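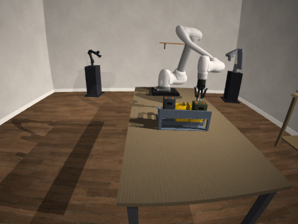
# Paper logs, and why I'm keeping mine

I fly a tired little four-seater out of Saliba, and every March somebody at the fuel pump tells me to scan my logbooks and toss the binders. Last year I gave in (halfway!) and signed up with Dramero, which wanted 268 dollars to get me started.

Some of it I love. I can look up an oil change from my phone while I'm standing under the wing, and searching 3,560 hours of airframe history takes a few seconds. My old method was a flashlight and a lot of muttering.
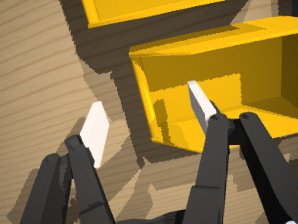
**Opinion | Ownership**

But the paper stays. When my mechanic, Majdi Hourani, went hunting for an old magneto entry on a Tuesday, the scan had turned a 1 into a 7, and the only thing that settled it was his thumb on the original page. It took us three tries to get the entry fixed online.

I also think about selling someday. If I were buying, I'd want to see the ink, the coffee rings, the change in handwriting when a new shop took over. So pay for the app if you like it, I do! Just buy a fireproof box too, and keep the key somewhere you'll remember.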